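From the Framing Bench: Rhonda's June Ramble

Hello again from Endville! June already, and the heater in the shop has been on since I unlocked this morning, so if your newsletter smells faintly of burnt dust, that's why.

I promised last time I'd write something about hanging pictures in rentals, and then my inbox filled up with people asking about it (thank you, I do read them all, even the one that was mostly about a possum). So this is the whole item, and the bit on cleaning old glass will have to wait.

I've rented for most of my adult life. My first place was a flat over a bakery where the lease said no nails, no hooks, no tape, no putty, and the walls were that crumbly old plaster that would've dropped a hook in a week anyway. I had a framed print from my aunt that spent 2 years leaning against the skirting board behind a chair. Nobody should live like that! A leaning picture collects dust along the bottom edge and sooner or later somebody vacuums into it.

First thing, read your lease and then ask anyway. A lot of landlords who write "no hooks" will say yes to a few if you email nicely and tell them exactly where. Janaína Portela, who does our mat cutting, got permission for five hooks in a place where the agent had flatly told her none, and all she did was send a little sketch of the hallway. Get the answer in writing and keep it somewhere you'll find it when you move out.

If it's still a no, look up. Plenty of older houses have a picture rail running along the wall near the ceiling, painted over so many times you've stopped seeing it. You buy rail hooks that sit over the top of the moulding and hang your work off cord or fine chain. I love a visible cord, I think it looks grand, though my sister says it makes her lounge look like a museum tea room (she means this as an insult). Check the rail is solid before you trust it with anything heavy. Give it a good firm tug in a few spots.

No rail? Adhesive strips, then. I was a terrible snob about these for years and I've come round. The trick is all in the wall. Wipe it with a bit of rubbing alcohol, let it dry properly, press each strip for as long as the packet says and then wait before you hang anything. Fresh paint is hopeless, and so is anything with a texture. Keep glass off them above a bed, please, for my sake. And when you take them down, pull slowly and straight along the wall. Pull outwards and you'll be buying filler and colour-matched paint on a Sunday-best budget. 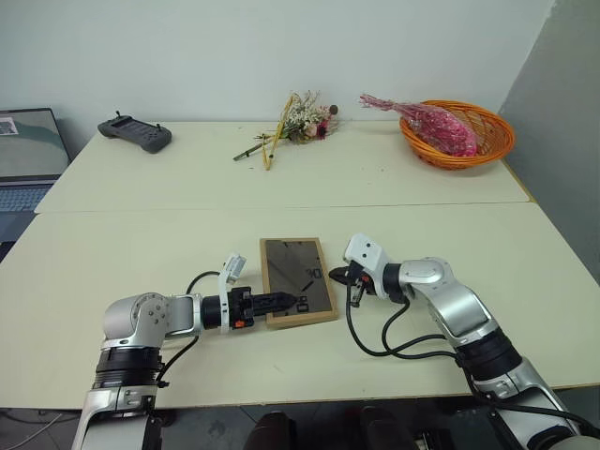 The other answer is a picture ledge, and I'd have one in every room if I could. You can also just use what you've got: top of a bookcase, mantelpiece, the deep windowsill nobody puts anything on. The little frames do best, and something small and rectangular like the one lying flat on that pale tabletop, between the two grippers, is the size I'd start with. Lay your whole lot out on a table first and shuffle them about until the grouping looks right, because it's so much easier than rearranging on a shelf with one hand. Put the tall ones at the back and let the edges overlap a bit. If yours tend to slide, a dab of museum wax under the bottom corners will hold them without marking the paint.

One last thing on height, as it came up in 3 separate emails. Most people hang too high. Sit down in the chair you really sit in, have a look, and bring it down a touch from where you first thought. In a hallway you can go a little higher, as you're always on your feet there.

If you've got a tricky wall, bring a photo of it into the shop and we'll have a look together over the counter. And would whoever left the green umbrella by the mat samples please come and get it!

Rhonda MacPherson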